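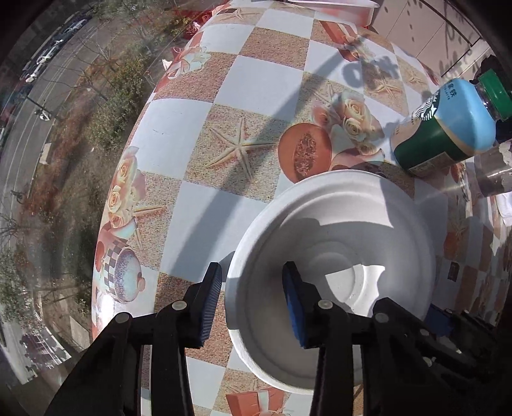

*Fingers either side of the bowl rim, starfish tablecloth, road down below on the left.*

# Falteo home kit: my gallery and my opinions

28 March 2021

Hello again! A few of you wrote in after my short post about renting the Falteo kit and asked for pictures and a proper review, so I've put both on one page. Only two pictures, I know. I had big plans for a huge gallery and then I spent my evenings doing the work instead of saving nice shots of it, and I'm a slow chooser. But they're both from the gripper's own point of view, which I think says more about the service than a tidy product photo of a box on a shelf.

For anybody landing here cold: Falteo is a rental and upload service. You book a pair of hand-held grippers with cameras, they come by courier, you do ordinary little household jobs with them (pick this up, put it in that, move it over there), and the recordings go to Falteo through an app called Stan. Falteo checks them and pays you per accepted clip. I did it for three weeks. I'm in Uvdale, I work part time, I have a good table and strong light, and I like gadgets. That's all the qualification you get from me.

## What it's like in the hand

If you look at the picture at the top you'll see how much of the view the gripper takes up at the bottom. Those black arms with the round silver pins are always there, in every clip, and after a day or so I stopped noticing them completely. The blue pads on the insides of the fingers are the bit you learn to watch. I used to watch the object. Wrong! Watch the pads, and the object sort of follows along.

A rolled rim like the one on that white bowl is my favorite thing to grab. It gives you something to straddle, you can come down from above with one finger inside and one outside, and you don't need to be clever about the angle. Flat things are a pain. Coins, forget it. I had a run of tasks with playing cards where I got so annoyed I went and made dinner.

Squeezing is easy for the first half hour. Then you feel it at the base of your thumb, and if you have small hands like mine you'll feel it sooner. My advice is to do short sessions and swap which hand does the boring part. The booklet says you can go for a full hour before a rest. The booklet does not have my thumbs.

## Two hands at once

I signed up for the two-handed tasks, which pay better. It took me ages to get comfortable with them. The trouble is that your own second gripper keeps wandering into the view of the first one, and for the first couple of evenings I kept knocking them together (not hard, just a little click, but enough to make me stop and start over). There's a practice mode in Stan that shows both views next to each other on your phone, and I wish I'd found it sooner. It's hidden under Settings, then Session, then a tiny arrow. Move it to the front page, please, Falteo!

Once I had the knack it was almost fun. One hand steadies, the other one does the fiddly work. My left hand is terrible at everything in normal life and it turned out a decent bowl-steadier.

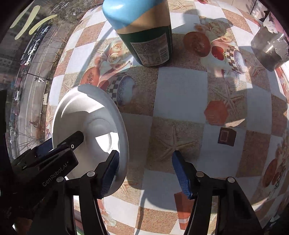

**Nipon Wattanapong**

Two grippers by the bowl, with the lettering "GenRobot.AI" running up the side of the one coming in from the left. Same cloth, same bowl, a lot of shadow across the middle and very bright sun out at the edge.

## Light, and my tablecloth

I want to talk about light for a minute, as it was the biggest surprise of my rental. Look at the inside of the bowl in either picture: there's a patch of sun so bright it nearly goes white, and the rest is gray. I love a sunny table. I drink my coffee in the sun, I read in the sun, and I assumed more sun meant better recordings. Falteo's instructions do say "even light preferred" but they say it on the fourth page in small letters, and who reads the fourth page?

So I wrote to support and got Edin Nikolovski, who answered every message I ever sent them and who deserves a raise. I asked if I had to close the blinds for everything. This is what he wrote back:

> No, please don't! Mixed light is fine for most tasks. If Stan puts a yellow mark on a clip, have a look at it and decide for yourself. If you can follow what the fingers are doing, send it.

Very sensible. After that I sent a lot more and worried a lot less.

I asked him about busy backgrounds too. You've seen the cloth. It has checks, it has roses, it has cut papaya and little checkered cups, and starfish wherever you look. I bought it years ago in November, at a closing-down sale, to cheer myself up, and it still does. Edin said patterned surfaces were allowed and he rather enjoyed the starfish. I did catch myself once reaching for a printed thing as though it was real, so take that as a warning if your own cloth is as loud as mine.

## The wide view

The camera sees a lot. It bends the table into a dome (the second picture looks like I was working on top of a beach ball) and it also takes in everything past the edge of the table. Mine got the road and the parked cars and the bare trees. Think about that before you set up. Stan has a tool for masking out part of the view, and it's okay, but it's slow on my old phone and it forgets the mask between sessions, so you draw it again each time. I'd call that my main complaint about the app.

My other complaint about the app is the sounds. There's a chirp when recording starts and a different chirp when it stops, and they're the same chirp. I've played them to other people. Same chirp.

## Uploads and getting paid

Okay, numbers, as three of you asked directly. I recorded 1,596 clips over the whole rental. Falteo accepted 1,586 of them. I was really pleased with that, and I'll be honest, a bit smug. Most of the rejected ones were my fault: I'd talked over the start, or begun before the gripper was fully open, or wandered off to answer the door with the thing still running. One was rejected for "no task performed" and I watched it again and yes, fair enough, I was just waving.

Uploading is best done overnight. It's slow on a home connection and Stan doesn't like to be sent to the background, so I left the phone on the charger with the screen on and went to bed. If it drops out, it carries on where it left off. I tested that by accident more than once.

Payment came when they said it would. You can take it as money or as credit toward your next rental, and the credit is worth a little more. I took money the first time and credit the second.

## Zoderano, the other option

I know some of you are choosing between this and Zoderano, so a quick word. I tried them for a shorter spell before Falteo. Their booking page is much nicer and the courier gave me a proper time slot, which Falteo's never did. Their task list was dull though! It was folding, folding and more folding, and you had to use their gray mat on the table, so goodbye papaya. If you're tidy and you like laundry you might get along with them better than I did. Falteo lets you pick from a long list and skip what you don't fancy, and I skipped plenty.

## Things I'd ask before booking

- Which size of hand strap they're sending. There are 2 and the default was too big for me. They'll swap it, but you lose a couple of days.
- Whether the charger is in the box. Mine was, my neighbor's wasn't.
- If you have to return it in the original foam. (You do. Don't let the cat have it.)
- What counts as a "container" in the task list. My bowl did. My hat did not.

## Would I do it again?

Yes, I've already booked another go. I'm going to stick with the bowls and bottles, leave the playing cards to someone with more patience, and try one of the kitchen drawer sets that Edin keeps mentioning. The rental fee is on the high side if you only want to try it out for a weekend, so I wouldn't bother unless you can give it a decent run of evenings. And wash your hands before you put the straps on, the fabric picks up everything and they do charge for cleaning. I got away with it, barely, after a mango.

If you've got questions about the kit, put them in the guestbook and I'll get to them when my thumbs allow. For anything about accounts or payments you're better off writing to Falteo directly and hoping you get Edin.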